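January
Posted by Stelios Chrysikopoulos

I spent most of the afternoon on the white table and the basket, so that's what this post is about. If you came for the shelving post, I haven't finished it. I still need two brackets and the store was out of them.

The table has been in the back room since we moved in. For the first few months it was where things went when they came out of a box and didn't have a place yet. Mail, a lamp with no shade, paint chips, the drill, and a bag of Romar wall anchors in a size I have never needed. Every so often I cleared half of it and then used the cleared half for more of the same.

Last month I took everything off. I put it all on the floor in the hall and told myself none of it could go back on the table. The drill went to the closet. The lamp went to Macario Bermúdez, who had a shade and no lamp. The anchors are in a jar. The mail took the longest because I had to read it, and one of the envelopes was a bill from Lotport for $34 that I had already paid by phone and forgotten about.

Then I cleaned the top. White shows everything, which I knew when I bought it. There were rings from mugs and a gray smear along the front where I used to lean. Dish soap got most of it. The smear needed baking soda and a damp cloth, and I went over it three times. I tried a Nimri cleaning block on one corner first and didn't like how hard I had to press, so I stopped.

I also painted the wall behind it. It had been a yellowish cream, left over from whoever was here before. I wanted it pale and plain so the room would feel bigger in the morning. I went with a light gray and did two coats. Depending on the time of day it looks closer to white, and I don't mind that. Ekrem Tekin told me to do a third coat and he may be right, but I had already washed the roller.

The basket was the next thing. I had been keeping the soft toys and balls in a cardboard box from Breline, and the box had given up at the corners. My nephew is here a lot, and when he goes home the balls are under the couch, behind the door and in the bathtub. I wanted something he could drop them into without having to open a lid. I also wanted it low enough that he could see what was in there, because if he can't see it he tips the whole thing out.

I looked at plastic tubs, and they would have been fine. They are easier to wipe out and they stack. But I'd have been looking at the thing every day, so I got a woven one, oval, with a rim made of loops. It cost $12 secondhand. One loop was a little bent and I pushed it back with my thumb.
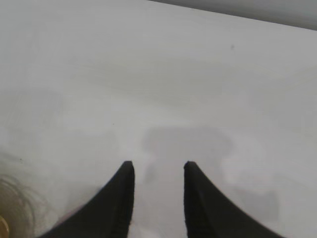
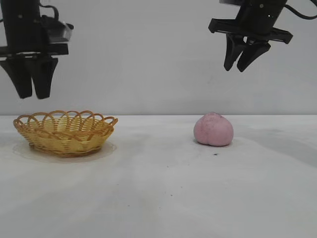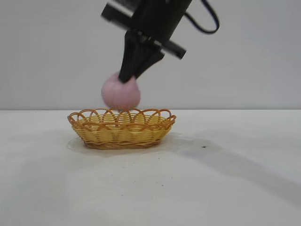
The white table. The basket is in the second and third, and the pink ball is in the third.

I like the oval shape more than I expected to. A round basket takes up a lot of a table from front to back, and a square one always looks crooked unless you line it up with the edge. The oval can sit however it wants.

The pink ball is the favorite. It's a soft one, a bit lumpy, and light enough that he can throw it indoors without me saying anything. It used to have a blue partner. I think the blue one is at Rogelio Tolentino's house, since his kids had the same set and we stopped being able to tell whose was whose. I have asked. He says he'll look.

I did have one problem with the basket, and it was crumbs. Anything woven collects them, and a soft ball that has been under a couch brings a certain amount with it. I take the basket outside, turn it over and hit the bottom a few times with my hand. Then I run the vacuum brush over the inside. That takes a minute. The balls I wash in the sink with a little dish soap, squeeze out in a towel, and leave on the rack overnight.

The other thing I had to decide was whether the basket stays on the table or goes on the floor. On the table it's out of the way of the door. On the floor my nephew can get to it himself. For now it goes on the floor when he's over and back up when he leaves, and the cleaning up ends with him handing me the balls one at a time and me putting them in. He is seven, so he could do it all himself, but he likes to be the one handing.

I've kept the rest of the table clear so far. I caught myself putting the mail down on it twice. What has helped is a hook strip by the front door with a wire holder on it, which I got when Edgardo Sebastian was moving and giving things away. It holds the mail and my keys. It doesn't hold a drill, so there's no temptation there.

Still to do in the back room: the shelves, the outlet cover by the window that is cracked across one corner, and a better light. The overhead one is all right but it puts a shadow over whatever I'm working on. I'm looking at a clamp lamp and will post about it if I buy one. If anyone knows where to find shelf brackets in the short size, leave a comment, because I've tried both stores near me.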